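Lodport releases Tandico fixture plate for small-parts benches

FOR IMMEDIATE RELEASE
June 2026

Lodport, a designer and supplier of workholding and bench organization products, has released Tandico, a series of matte grey fixture plates that stand upright at the back of a workstation and hold hand tools and small parts in fixed positions. The plates are intended for assembly, inspection and teaching benches built on slotted aluminum extrusion.

Tandico replaces the flat trays previously supplied with the company's Gallardo bench line. A flat tray takes up working area in front of the operator and allows its contents to shift when the bench is bumped or moved. Mounting the holders on a vertical plate returns that area to the operator and keeps each item at the same height and orientation between uses.

Each plate is close to square, with rounded corners. Raised holders are arranged in a row across the upper portion of the face. Holder geometry varies along the row and is selected at the time of order. Options include narrow vertical slots with raised walls for thin items such as steel rules, feeler gauges and blades, along with round sockets and open cradles for drivers, pens and probes. The lower portion can be left plain or ordered with a label recess.

The standard mounting kit fastens the plate to vertical T-slot profile with four M5 screws and drop-in nuts. No drilling is required. Plates can be shifted along a profile wall in any increment permitted by the slot spacing, and a second plate can be set beside the first without a gap. Lodport recommends a tightening torque that does not exceed the value printed on the instruction card, as over-tightening may distort the plate at the corners.

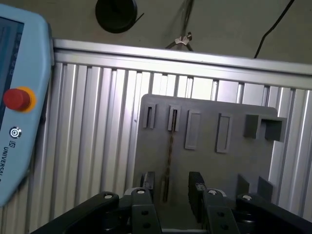 Grey fixture plate with a row of five raised holders, standing in front of a wall of silver aluminum extrusion.

"The request from customers was for a bench that looks the same at the end of a shift as it did at the start," said Hedvika Matoušek, product manager at Lodport. "A slot that fits one gauge and nothing else does most of that work. We spent more time on wall height and lead-in angle than on any other dimension, and those are the two values we would ask customers to check first when they send us a drawing."

Development began with a trial at the company's Pakora workshop, where 13 benches were fitted with pre-production plates. Operators used the benches for regular assembly work and recorded any item that was difficult to insert, difficult to remove or prone to tipping. Two changes were made as a result. The raised walls of the narrow slot were thickened at the base, and the entry to each slot was given a chamfer. The trial plates have since been withdrawn and the revised geometry applied to all production stock.

Custom layouts are available from a minimum order of 10 plates. Customers may supply a dimensioned drawing, a solid model or the items themselves. Where physical items are supplied, Lodport measures them, returns a proposed layout for approval and ships a single sample plate before the remainder of the order is produced. Standard layouts are sold individually and in cartons of 50.

"Most benches carry a small number of tools that are used all day and a larger number that are used once a week," said Mortimer Castellanos, who leads applications support. "We suggest that customers start with the first group. The weekly tools can stay in the drawer – a full plate is harder to read than a half-full one."

An initial production run of 200 plates has been completed, and orders are being accepted now. Owners of Gallardo benches purchased before March can order the mounting kit separately. Existing flat trays remain compatible with the bench and will continue to be supplied as a spare part while stock lasts.

Cleaning is by damp cloth and mild detergent. Solvents should be tested on the rear face before use. The plates are not rated for load bearing and should not be used to support cable, power supplies or monitors.

About Lodport

Lodport designs and supplies fixture plates, tool holders and extrusion-based benches for workshops, laboratories and training centres. Its product lines include Gallardo benches and Tandico fixture plates.

Media and sample requests: Hedvika Matoušek, Product Manager, Lodport

– 30 –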